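Karras Hand-Held Collection Kit

Two-handed demonstration recording for manipulation training
Sold by Plarerach. Ships with or without the Wundus review software.

Read this before you ask for a quote

Most pages selling this sort of equipment promise that you can hand it to anyone, send them home, and get back training data that will teach a robot to do housework. We sell the equipment and we don't believe that. A pair of hand-held grippers with cameras on them will record what a person did with two jaws in place of ten fingers. Whether a model learns anything useful from the recording depends on your task list, your people and how much footage you are willing to throw away. If a supplier tells you the hardware takes care of those, ask to see their reject pile.

The Karras kit is for teams that already have an arm or are about to buy one, and want examples from rooms they don't control. If all your work happens at one bench, teleoperate the arm you own. You will get fewer examples per hour and they will match your robot better.

What's in the case

Two hand-held grippers, left and right
Two wrist cameras with fixed mounts
Two data cables
One belt recorder with removable storage
Four spare finger pads
Calibration card
Printed operator guide

The recorder does not need a network connection while recording. It does need one to upload, and uploads from home connections are slow. Plan for that, or collect the storage cards by hand as we do.

What we got from it ourselves

Before we agreed to carry the kit we ran a pilot under the project name Ellska. The target was 2000 bedroom and living room episodes: pick up, put down, move aside, fold, hand over from left to right. We stopped when the time ran out, with 1129 episodes recorded. After review, 888 were kept. We print both numbers because the first one is the kind that ends up in brochures.

Of the episodes we dropped, 183 had a tracking fault, mostly from the camera passing too close to a flat surface with nothing on it for the software to follow. The others were operator mistakes, wrong task labels, or episodes where the person gave up and used a hand.
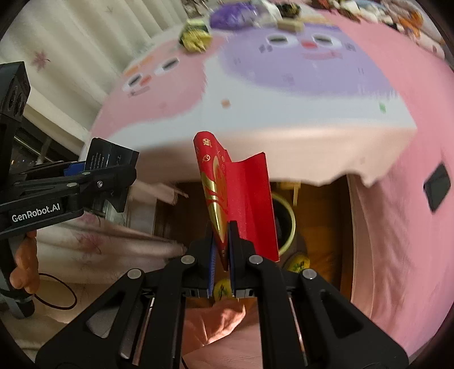
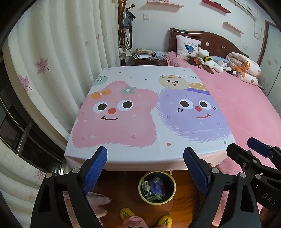
Bedroom work with two hand-held grippers.

Grip variety is where a learning system gets starved, and it's the first thing we check in any batch. People drift toward objects that are easy to hold. Give them a free choice and you will get a long run of blocks and cups, which your arm could probably manage already. We would sooner have something like the red paper envelope in the first picture, pinched upright and partly folded open, with gold foil on it that throws light back. Thin paper bends as the jaws close, and shiny printing looks different from every angle. A policy trained only on matte plastic has no reason to cope with either. The sheet in the second picture, draped over the front edge of the bed with the jaws open toward it, is harder still, and we make no claim that any number of sheet episodes will get you a robot that makes beds.

Background clutter

Buyers often ask whether rooms should be cleared first. Our view is no, with limits. Patterned bedding, curtains and soft toys give the tracking plenty to hold on to, and they are what your robot will meet if it ever leaves the lab. Mirrors are another matter. Cover them. Large blank walls at close range are the other known problem.

There is a habit in this field of calling any messy footage "diverse." Twenty episodes from one messy bedroom are still one bedroom. Count homes, and count objects within homes, and report them separately. Wundus will do this for you if the labels are entered properly, and it will do it wrong if they aren't.

Things the kit does not do

It does not measure grip force. Jaw opening is recorded, and some customers have tried to work back from that to force on soft objects. We have not seen a result we would repeat here.

It does not record what the operator is looking at. The wrist cameras see what is in front of the jaws and a fair bit to each side. If the task depends on something behind the operator, the recording won't show it and the model can't learn it.

It does not blur anything. Faces, letters, family photos and screens all go on the card. Get written consent from everyone in the home, and review footage before it goes to anyone outside your team.

It does not make operators careful. The first hour from any new person should be treated as practice. Ours was deleted.

Operator comfort

The grippers are fine for short sessions and tiring in long ones. Reaching across a bed or down to the floor is worse than working at table height. We rest operators after every block of tasks. Skip the rests and the episodes get hasty, with jaws closing before they are lined up, and a model will learn that as happily as anything else.

Compatibility

Exports include video, gripper pose and jaw opening on one clock. Converters are supplied for the common training formats. If your robot's gripper has a different finger shape or a narrower opening, expect some grasps not to carry over. Send us your gripper drawings before ordering and we will tell you if it's a bad match. We have turned down orders on that basis.

Ordering

Prices are by quote and depend on the number of kits and whether you want Wundus. Evaluation loans are available for one kit at a time. Bring your own task list to the first call. If you don't have one yet, the loan can wait until you do.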